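hikness-garrapatas: datos de ensayos de repelencia en tela tratada

README, última revisión 15 de diciembre de 2021
Mantiene: Tamošiūnaitė (dudas por el gestor de incidencias, no por correo)

Qué hay aquí

Resultados de los bioensayos de repelencia contra garrapatas (Ixodes ricinus, ninfas) hechos en la estación de Hikness. Tela de algodón impregnada con aceites vegetales, más los controles. 783 filas, una por ninfa y ensayo. No hay datos de mosquitos. Si buscas mosquitos, están en el repositorio de Boddale, que es otro proyecto con otro protocolo, y no se pueden juntar las tablas sin más.

Archivos

ensayos.csv: la tabla principal
lotes.csv: lote de aceite, proveedor, fecha de apertura del frasco
clima.csv: temperatura y humedad de la cámara, registro automático
notas.txt: cuaderno transcrito, incompleto, con abreviaturas nuestras

Separador punto y coma, decimal con coma. Sí, ya sé. UTF-8 sin BOM. Si lo abres en Excel mira que no te convierta id_lote en fecha, pasa con los que empiezan por número.

Origen de las ninfas

Recogidas por arrastre de bandera en Hidstead, en mayo, en el borde del bosque de robles y en el pastizal de abajo. Guardadas en tubo con papel humedo hasta el ensayo. No se analizaron patógenos. Cada ninfa se usa una sola vez.

Método, resumido

Tira vertical de tela, zona inferior sin tratar, zona superior tratada. Se suelta la ninfa abajo con pincel. Se anota si cruza la línea, si se da la vuelta o si se cae. Tope de 20 minutos. Pasado el tope sin cruzar: "no_cruza". La tela se deja airear antes de usar, el tiempo va en la columna min_secado.

Tratamientos: aceite de geranio, aceite de cedro, ácido dodecanoico, DEET como referencia y etanol solo como control. Todos en etanol. La dosis está en microgramos por cm2, calculada sobre volumen aplicado, no medida en la tela. Ojo con eso si vas a comparar con otras publicaciones.
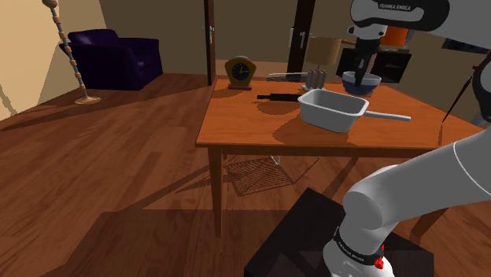

El orden de los tratamientos se sorteó cada mañana. Quien anotaba sabía qué tela era en los ensayos con cedro y geranio, porque huelen. Ciego real no hubo en esos. En los demás sí, tiras con código.

Columnas de ensayos.csv

id_ensayo: entero, único
id_lote: enlaza con lotes.csv
tratamiento: geranio, cedro, dodecanoico, deet, etanol
dosis: microgramos por cm2, 0 en el control
min_secado: minutos desde la aplicación
resultado: cruza, vuelve, cae, no_cruza
seg_resultado: segundos hasta el resultado, vacío si no_cruza
sitio: bosque o pastizal
obs: texto libre, muchas veces vacío

Valores perdidos: celda vacía. Nunca 0 ni -99. Si ves un 0 en seg_resultado es un error nuestro, avisa.

Problemas conocidos

Faltan registros de clima de un par de tardes, se apagó el sensor. Los ensayos de esas tardes están, sin humedad asociada. No se interpoló nada.

Lote de cedro número 2: frasco abierto desde mucho antes que los otros. Repele menos. No sabemos si es oxidación o es que venía así. Nosotros lo quitamos en los análisis, en la tabla sigue.

"cae" es ambiguo. Al principio se contaba como repelida, después se separó. La columna ya está recodificada, pero en notas.txt verás el criterio viejo.

Las del pastizal trepan menos, tambien en el control. Mete sitio en el modelo o te saldrá efecto donde no lo hay.

Uso recomendado

Comparar tratamientos dentro de este conjunto. Supervivencia con censura a la derecha en el tope, va bien. Porcentaje de repelencia sobre el control de la misma mañana.

No usar para: recomendar dosis en piel, estimar protección en campo, hablar de adultos o de otras especies. Tela en cámara y nada más. Un 100 por cien de repelencia en la tira no quiere decir que vayas protegido por el monte.

Pendiente

Subir el script de limpieza (está hecho, tiene rutas locales por todas partes)
Pasar a limpio notas.txt
Revisar duplicados de id_lote
Versión en inglés de este README

Licencia y cita

CC BY 4.0. Citar como: Tamošiūnaitė, hikness-garrapatas, estación de Hikness, 2021. Si encuentras un fallo abre incidencia con el id_ensayo, sin id no lo puedo buscar.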